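Sorting small round bits - tray or no tray?
Last updated: Apr 7, 2022

lotoseck_lad wrote:
I've inherited a tin of small round pieces, 725 by my count, and want them in order before I lose the will to live. My brother-in-law tips everything straight onto the table. I use a tray. Who's right?

Manolis Kyriakidis wrote:
Tray. Anything round on a bare table is a floor item waiting for its moment.

rallurent wrote:
Disagree. A tray just means you can't see what you've got. I did 500 on a tablecloth in February and lost one. The dog looked guilty but wouldn't be drawn.

Manolis Kyriakidis wrote:
One that you know of.

Samer Mansour wrote:
Depends on the tray. You need a rim high enough to stop a roller and low enough to get your fingers over. A baking tin is too deep and a saucer is a joke. And put something plain and pale under it, so that escapees show up. My old table had a walnut pattern and swallowed things whole.

rallurent wrote:
So now we need a tray AND a board. Next it'll be a special chair.

Samer Mansour wrote:
I have a special chair.

lotoseck_lad wrote:
How many do you put in at a time? I've been filling mine to the top.

Samer Mansour wrote:
A few. Fill it up and you've only moved the heap. Small tray on a white board, like so: 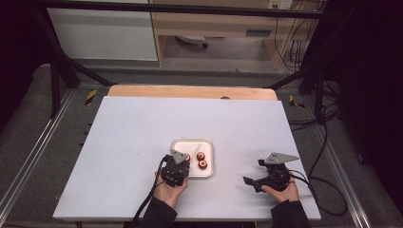 Three red-and-white ones in the tray, plenty of board to spare.

rallurent wrote:
Three! He's got 725 of them, he'll be drawing his pension.

Manolis Kyriakidis wrote:
I like the rim. Would go a size up on the tray though.

lotoseck_lad wrote:
Right, small batches it is - maybe ten, as a sop to rallurent. Brother-in-law has been told. He's still using the table.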